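Inicio | Cocina | Lavado y ropa | Taller | Trucos de temporada | Contacto

Camisetas que duran más de un verano

Llevo toda la semana con el cambio de armario y ya os podéis imaginar cómo está la casa: montones por el pasillo, el tendedero a reventar y yo buscando la plancha, que siempre acaba en el sitio más absurdo. Como me habéis escrito varios preguntando por las camisetas de algodón (que si se retuercen, que si encogen, que si amarillean en el cuello), me he animado a juntarlo todo en una sola entrada.

Empiezo por el lavado, que es donde nos cargamos casi todo. Yo lavo el punto de algodón del revés, a 30 grados y con el tambor sin apretar. Si metes la mano por encima de la ropa y no te cabe bien, sobra ropa. Y el centrifugado, a 1000 como mucho. Antes lo ponía al máximo porque me parecía que así secaba antes, y sí, seca antes, pero luego las costuras laterales se te van hacia la barriga y eso ya no hay plancha que lo arregle.

De detergente uso la mitad de lo que dice el tapón. Llevo una temporada con el Telura líquido y me va bien, aunque con cualquier otro haríais lo mismo. Suavizante no le pongo a las camisetas de deporte ni a los trapos de cocina, que dejan de absorber. Al resto, un chorrito de vez en cuando y solo si me acuerdo.

Para los cercos de las axilas: bicarbonato con un poco de agua, que quede una pasta, y frotar con un cepillo de dientes viejo por dentro. Media hora esperando y a la lavadora. Si la mancha es antigua, repetid antes de darla por perdida, y mientras tanto nada de secadora ni de plancha, que el calor la fija. Con lejía ni se os ocurra! En el algodón blanco puede dejar la zona todavía más amarilla.

Luego está el tema de los bajos. El dobladillo de una camiseta se enrolla hacia fuera con una facilidad tremenda, sobre todo si la cuelgas de abajo con las pinzas muy separadas. Lo que hago yo es sacudirla fuerte al salir de la lavadora, extenderla en una mesa y estirar el bajo con las manos, de costura a costura, sin tirar hacia abajo. Dos pasadas con la palma y a tender.

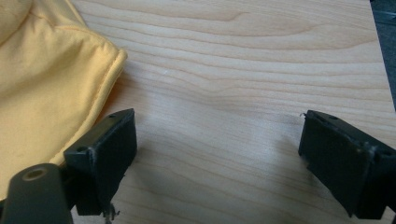 Shamim Kakakhel me escribió que ella plancha los bajos todavía húmedos, por el revés y con un paño fino encima, y que desde entonces no se le ha vuelto a enrollar ninguno. Dice también que no hay que arrastrar la plancha, solo posarla y levantarla. Lo he probado con las mías y le doy toda la razón - el punto se queda plano y no coge esas ondas tan feas.

Tender a la sombra, eso siempre, y más con los colores claritos de verano. Yo las doblo por la mitad sobre la cuerda, a la altura de las axilas, y pongo las pinzas justo ahí, donde la marca no se ve. En percha también vale, pero ancha, que las de alambre dejan dos cuernos en los hombros que luego paseas todo el día.

Y para guardar, dobladas y en vertical dentro del cajón, como si fueran libros. En el mío entran 7 de manga corta por fila y las veo todas sin revolver (antes me ponía siempre las tres de arriba, un desastre). Las de invierno van a una caja con la tapa floja y una pastilla de jabón sin abrir. En marzo las saco, las aireo una tarde y listo.

Si alguna ya no tiene remedio, cortadla en cuadrados para limpiar cristales. El algodón muy lavado no suelta pelusa y va mejor que muchas bayetas. Los botes de café los guardo para los trozos pequeños, que me vienen de perlas para la cera de los muebles.

Otro día os cuento lo de las toallas, que eso da para largo.

Comentarios

Bakari Muli
Lo del centrifugado, confirmado. Yo lo bajé en mi Ernevero y las camisetas de mi hijo han dejado de salir torcidas. Tardan más en secar, eso sí.

Lola_77
¿Y el bicarbonato vale para las negras? Me da miedo que se quede blanco.

Respuesta de la autora
Lola, vale, pero aclara muy bien antes de meterla en la lavadora y prueba primero en un trocito por dentro.

mcruz
Yo en vez de jabón meto un saquito de lavanda y me dura hasta el otoño siguiente. ¡Esperando lo de las toallas!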